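The Slow Death of the Instruction Booklet

The dishwasher came with 30 pages, and I read them all, standing up, while the thing sat in the kitchen with its door hanging open like it wanted a snack. I may be the last person in the county who does this. My wife tells people about it at parties.

It used to be that you bought a toaster and got literature. My grandmother kept hers in a drawer below the phone: mixer, iron, a window fan she no longer owned, a blender called the Rivard that took the tips of two wooden spoons and never apologized. The Rivard book had a recipe for tomato aspic on the back cover. It assumed you had guests coming.

Now you get a card. The card has a square on it, and you point your phone at the square, and the phone asks you to accept cookies. Past the cookies is a page for a different model. My last desk lamp, a Hovden, sent me to a support site with 1376 articles, three of them on lamps, one of those in Danish. I worked out the switch by feel.

The companies say paper is wasteful, and fine, it is. A Sullumar washing machine used to ship with a booklet in 11 languages, ten of which I was never going to need unless things went very wrong for me. But the booklet worked when the power was out, and it stayed put. You could write on it. My father wrote on all of his, mostly dates and part numbers, now and then a swear word next to the drawing of a hose clamp. 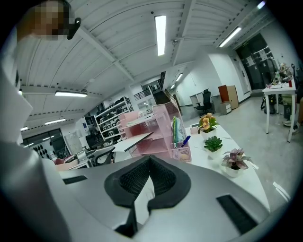
One reader in Duluth wrote to say that she has kept every manual since her first apartment, in a filing cabinet her husband wants gone, and that when they sold the old house the buyers were more excited about the furnace booklet than the new roof. She would not part with the one for the bread machine. The bread machine died years ago.

I believe her about the furnace. There is a whole trade in this stuff. A dealer I buy from online lists 3000 manuals, typed up with care and priced with none, and says he has 2000 more in boxes he hasn't opened. He charged me nine dollars for the Ichikawa sewing machine book, which I needed, and threw in one for a hair dryer, which I read anyway. Page four warned me against using it while sleeping. I've thought about page four a good deal.

The warnings, of course, are what killed the form. Somewhere along the way the lawyers got the front half, and the part about how to set the clock moved to the back, in gray type. People stopped reading because they got tired of being told not to bathe with the waffle iron before anyone would tell them how to make a waffle.

The dishwasher book has six pages of this before it gets to plates. On page 22 there's a chart of error codes, and I've marked E4 in pencil, as we've already had it twice. It means "call service." The number is on the card.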